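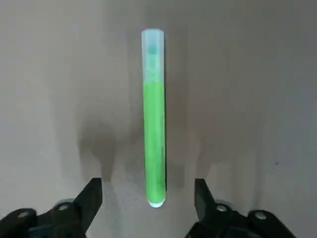

*Test tube with green liquid, filled to working level.*

# Preparing and pouring a colored transfer liquid

Part of the Nundale bench notes. Applies to hand transfers from a glass test tube into a small opaque cup, with the amount left behind in the tube measured by weight. The same liquid works for teaching the pour itself, in which case the weighing steps can be skipped.

## Scope

The liquid is water with a food-grade green colorant. It has no function other than making level, drips, and residue easy to see. Do not use these steps for solvents, acids, or anything that needs a fume hood.

The procedure assumes a round-bottom tube without a pouring lip. Tubes with a lip behave differently at the start of the pour and should be logged separately.

## Materials

- Straight-sided glass test tubes, round bottom
- Test tube rack
- Opaque cup with an opening at least twice the tube's outer diameter
- Green colorant, liquid concentrate (Melik or equivalent)
- Distilled water
- Storage bottle with a tight cap
- Graduated cylinder, 100 mL
- Transfer pipette
- Balance reading to 0.01 g
- Lint-free wipes
- Pale gray backing card for reading the level

Colorants vary in strength between makers. If you change brands, mix a small amount first and compare it with the old batch in matching tubes. Powdered colorants are usable but have to be filtered before the liquid goes into storage, and the notes below don't cover that.

## Mixing the batch

1. Rinse the storage bottle with distilled water and drain it.
2. Measure 478 mL of distilled water into the bottle, using the cylinder in several fills. Read each fill at the bottom of the meniscus.
3. Add 5 mL of colorant concentrate. Draw water up into the pipette and return it to the bottle until the pipette runs clear.
4. Cap the bottle and invert it slowly until the color is even. Shaking introduces foam, and foam makes the level hard to read.
5. Let the bottle stand for 11 minutes, then look for foam at the surface. If there is any, leave it longer.
6. Label the bottle with the batch number, the colorant, and the month.

The finished liquid should look strongly green in the tube at normal room light. A weak batch looks acceptable in the bottle, where the light path is long, and then washes out once it is in a narrow tube. Check the color in a tube before accepting the batch. To correct a weak batch, add concentrate by the drop and repeat steps 4 and 5. A batch that is too dark can be diluted, but the new total has to go on the label.

Store capped, out of direct sun. Discard on any cloudiness, sediment, or smell.

## Cleaning the tubes

Residue figures depend on the glass more than on anything else in the procedure. A clean wall drains in a continuous film. A wall with grease or detergent on it breaks the film into droplets that stay behind.

Wash with a small amount of unscented detergent and a tube brush. Rinse with tap water until no foam remains, then with distilled water. Stand the tubes upside down in the rack to drain, and dry them fully before the first weighing. Handle clean tubes near the top, on the outside only.

Inspect each tube against the gray card. Reject tubes with chips at the rim, and rewash any with haze or smears on the inside wall. Haze that survives a second wash is usually mineral scale and comes off with dilute white vinegar. Etched glass doesn't recover, so take it out of use.

## Filling

1. Weigh the dry tube and record the value as **W0**.
2. Mark the target level on the outside at three quarters of the tube's height, measured from the bottom. A thin grease-pencil line is enough. Make the mark before weighing if the balance is sensitive enough to register it.
3. Place the tube in the rack.
4. Fill by pipette, with the tip held below the rim and aimed down the center of the tube.
5. Stop just under the mark, wait for the wall to drain, and bring the level up by the drop.
6. Weigh the filled tube and record the value as **W1**. A small beaker on the balance pan, tared beforehand, keeps the tube upright.

Hold the gray card behind the tube when reading the level. White paper works in dim rooms but gives glare at the curved bottom of the glass. Keep your eye at the height of the liquid.

Drops on the wall above the level are common after pipette filling. For demonstration pours they can be ignored. For weighed runs, tilt the tube slightly and rotate it so the liquid picks up the drop, then let it settle upright. Do not push a wipe into the tube.

A fill above three quarters leaves little room for tilt, and the pour starts before the rim is over the cup. Below half, the tube has to be tipped a long way before anything moves, and beginners tend to speed up during the wait.

## Setting up the cup

Use a flat, matte surface with a plain light color. Tan or beige laminates and mats are suitable, and green drips show up on both. Wipe the surface and dry it before each set.

Place the cup with clear space on all sides, far enough from the rack that the tube doesn't pass over the other tubes on its way across. The forearm should be able to reach the cup without touching the table edge. For a right-handed pour, the Figueroa layout puts the rack on the left, the cup to the right of center, and the balance outside the working area altogether.

A black cup hides the liquid once it is inside. For this procedure that is an advantage: the person pouring has to watch the tube and the rim, and can't steer by the level in the cup. Check the inside of the cup under a lamp before starting, as leftover liquid is easy to miss in black material seen from above.

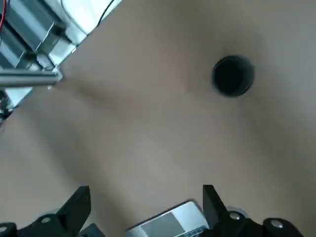 Light matters more than it would with a clear beaker. With a single overhead lamp, the near wall of the cup can throw the whole interior into shadow, and the rim becomes the only usable reference. If the rim is hard to pick out, move the lamp toward the side opposite the pouring hand. Don't put tape on the rim to mark it. Tape changes how drips run down the outside, and it picks up color.

Weigh the cup dry if spillage is to be calculated, and record the value as **C0**.

## Pouring

1. Grip the tube in its upper third, between thumb and two fingers. Keep the fingertips below the rim.
2. Lift it straight out of the rack until the bottom is clear.
3. Move the tube to the cup upright. Keep the speed even and stop with the rim over the near half of the opening.
4. Lower the tube until the rim is slightly above the cup's rim, without contact.
5. Tilt until the liquid reaches the edge of the glass. Pause briefly.
6. Continue the tilt in one motion. As the bottom of the tube rises, shift the hand back so the rim stays over the opening.
7. When the stream breaks into drops, hold the angle. Wait for five drops or until dripping stops, whichever comes first.
8. Touch the rim once to the inside wall of the cup to take off the last drop.
9. Return the tube to upright over the cup, then move it back to the rack.

Step 6 is where most spills occur. The tube turns around the fingers, and the rim travels forward as the angle increases. Practice the motion with an empty tube until the rim stays in place.

Air entering a narrow tube can also interrupt the flow. The liquid glugs, the stream jumps forward, and part of it may clear the far side of the cup. Reduce the tilt until the flow is continuous and carry on from there. With very narrow tubes this can't be avoided, and a wider tube should be used.

## Calculating residue and spill

Weigh the tube after the pour and record the value as **W2**. Weigh the cup and record the value as **C1**.

| Quantity | Formula |
|---|---|
| Liquid at start | W1 − W0 |
| Left in tube | W2 − W0 |
| Delivered to cup | C1 − C0 |
| Spilled | (W1 − W2) − (C1 − C0) |

Wipe the outside of both vessels before weighing only if the run sheet says so, and do it the same way for every run in the set. A drip on the outside of the cup counts as delivered if it isn't wiped.

A spill value slightly below zero is within the error of the balance. A clearly negative value means the cup wasn't dry at C0 or the tare drifted. Repeat the run.

The Sandirholm run sheet has a column for the state of the wall after pouring. Use "film," "drops," or "streaks," and nothing else. Runs marked "drops" are to be repeated with a rewashed tube.

## Common faults

**Liquid runs down the outside of the tube.** The tilt was too slow at the start. Keep the pause in step 5 short and move through the first part of the pour without hesitation.

**Last drop falls on the table.** The tube was returned to upright after leaving the cup. Follow the order of steps 8 and 9.

**Color stains the cup.** Soak in warm water with a little baking soda. Staining doesn't affect weight, but it can hide a poorly rinsed interior in light-colored cups.

**Residue rises during a set.** Tubes are being reused without drying. Remaining liquid from one run becomes part of the next. Either dry between runs or take a new W0 each time, and note which was done.

**Color fades between batches.** Check the age of the concentrate. Replace it once a bottle has been opened for over 100 batches or shows separation at the neck.

## Cleanup

Combine used liquid in a waste jug and pour it down the sink with running water. Don't return it to the storage bottle. Rinse tubes right away, as dried colorant collects in the rounded end and needs the brush. Wipe the table with a damp cloth, then a dry one, and leave the cup upside down on a rack overnight.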